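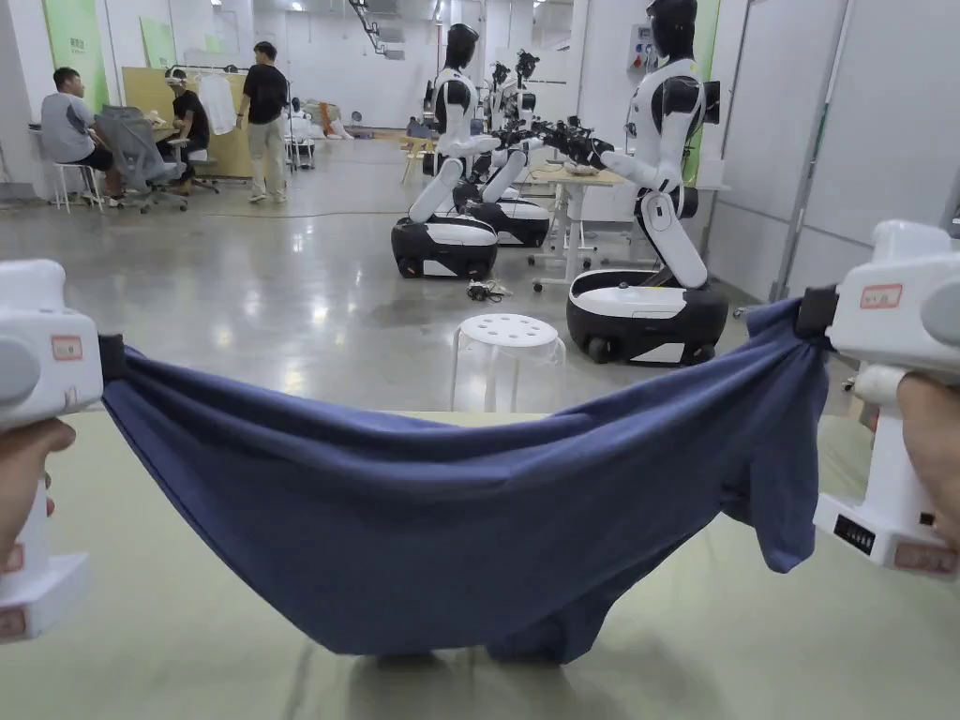

핸드헬드 그리퍼로 티셔츠 같은 얇은 니트류를 잡을 때, 패드는 실리콘이 나은가요 우레탄이 나은가요?

얇은 니트면 실리콘 쪽이 다루기 편합니다. 우레탄은 오래 가는 대신 힘을 더 줘야 해서 끝단이 잘 빠져요.

게시판 > 로봇/자동화 > 그리퍼·엔드이펙터
댓글 6

굽은나사
위 답변 보고 글 남겨요. 저도 요즘 옷 다루는 작업 때문에 그리퍼 두 종류를 번갈아 써보는 중인데요, Fovo 거랑 Torvik 거요. 양손에 하나씩 들고 티셔츠 양 끝 잡아서 펼치는 동작만 종일 했더니 손목이 먼저 나가겠더라고요ㅠㅠ 집는 건 Fovo가 확실히 편했어요. 턱이 얇아서 바닥에 깔린 천 밑으로 쏙 들어가거든요. 근데 양쪽으로 당기면 한쪽이 스르륵 빠져요. Torvik은 반대로 한번 물면 안 놓는데 천을 두 겹씩 집어버리네요.

모터타는냄새
두 겹 집히는 건 그리퍼 탓 아닐걸요? 접근 각도를 눕혀보세요. 저는 Torvik 반년 썼는데 각도 바꾸고 나서는 거의 안 그래요.

굽은나사
오 각도는 생각 못 했네요. 저는 계속 수직으로만 내렸어요. 내일 해볼게요!

agnes_l
Agnes Ljungberg입니다. Eltthorpe에서 수건이랑 셔츠 개는 작업 하고 있어요. 저는 실리콘 추천에 좀 반대예요. 처음엔 잘 잡히는데 보풀이 붙기 시작하면 마찰이 뚝 떨어져요. 저희는 187번째 시도쯤부터 미끄러지는 게 눈에 보였어요. 우레탄으로 바꾸고는 닦는 횟수가 확 줄었고요.

모터타는냄새
보풀은 테이프로 찍어내면 되잖아요ㅋㅋ 우레탄은 얇은 천에 자국 남아서 저는 싫어요. 특히 짙은 색 옷은 눌린 데가 티 나요.

agnes_l
자국은 인정해요. 근데 매번 테이프 들고 서 있을 사람이 저희 쪽엔 없어서요. 카메라는 다들 뭐 쓰세요? 저는 손목 카메라만으로는 옷 모서리가 접힌 걸 자꾸 놓쳐서 머리 쪽에 하나 더 달았어요.

소금빵두개
카메라 얘기 나와서 껴봅니다. 머리 쪽 시점 있으면 확실히 좋은데, 그리퍼가 시야를 꽤 먹어요. 천을 높이 들수록 더 심하고요. 저는 Wurnico 컨트롤러에 두 개 물려 쓰는데 지연이 최대 50ms까지 튀어서 동기화 맞추느라 고생했어요. 펌웨어 올리고 좀 나아졌는데 완전히는 아니에요.

모터타는냄새
Wurnico는 USB 허브 빼고 직결하면 훨씬 낫습니다. 허브 물린 상태면 펌웨어 아무리 올려도 소용없어요.

소금빵두개
직결해도 튀던데요... 보드 리비전이 다른가? 저는 초기 물량이에요.

굽은나사
각도 눕혀서 해보고 왔어요. 티셔츠 100번 집었는데 두 겹 집힌 게 눈에 띄게 줄었네요. 대신 턱 끝이 매트를 긁어서 소리가 좀 거슬려요. 패드는 우레탄도 주문해놨으니까 도착하면 같은 옷으로 비교해서 다시 올릴게요. 혹시 쇼어 경도 몇짜리 쓰시는지 agnes_l님 알려주실 수 있나요?

agnes_l
지금 끼워둔 건 봉투를 버려서 모르겠고, 7월에 주문한 내역 찾아보고 쪽지 드릴게요.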